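August 5, 2019
Equipment list, second pass

Lensa wants the budget sheet for next year before she leaves, so I spent the morning turning wishes into numbers. The first pass came to a figure I will not write down. She read it, laughed, and handed it back.

What we need, in order of how much I complain about it:

Spare gripper fingers. We have been living off one set per arm. Bitstead quotes 58 a pair, no discount until you buy more than we will ever wear out. Put down four pairs, 232 total. Mansa says three. Mansa does not change them.

Cable management. The proper sleeve kit from Dravness is 300 per arm, so 600 for the two, and for that money I expected it to install itself. I asked. It comes with a leaflet.

Wrist force sensors. Clolturitz wants 2,445 each and we would need two, which makes 4,890 and ends the conversation. Moved to the "someday" tab, where it joins the second bench and the quiet compressor. 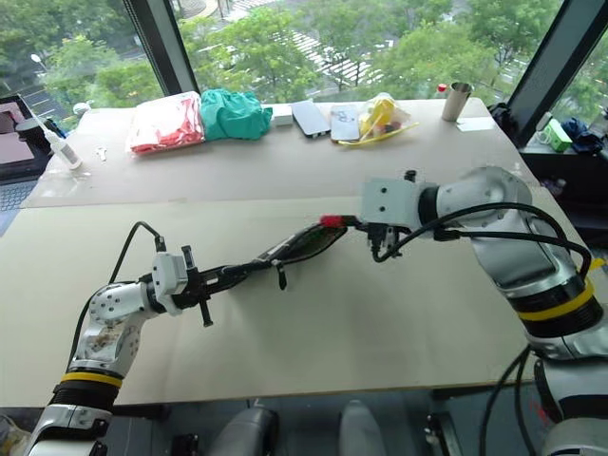

The case for the sensors is soft goods. Anything rigid, we can fake it with position and a bit of nerve. With a pouch held between two arms there is no number anywhere telling us how hard we are pulling, and the zipper does not file a report. Mansa's counterproposal is to run slower and watch the current draw, total cost zero. I dislike how reasonable this is. Agreed to try it until December and put the sensors back in if the logs look like noise.

Table covering. Still undecided. The plain stuff creases and the creases throw shadows, but the Mamo mat is 798 and I would be scared to put a cup on it. Asked them for a sample. They sent a catalog.

Test objects. Lensa would like a line for these. At present the policy is that whatever gets left by the windows long enough becomes a test object. I put in 100 and called it "consumables" – pouches, bags, cloth, anything with a zipper.

Running total without sensors or mat: 932. With the mat: 1,730. Sending Lensa the first number and mentioning the second in person, after lunch.

To do: get the Bitstead quote in writing, ask Dravness whether the sleeves fit over the connectors we have, find out who approved the last compressor.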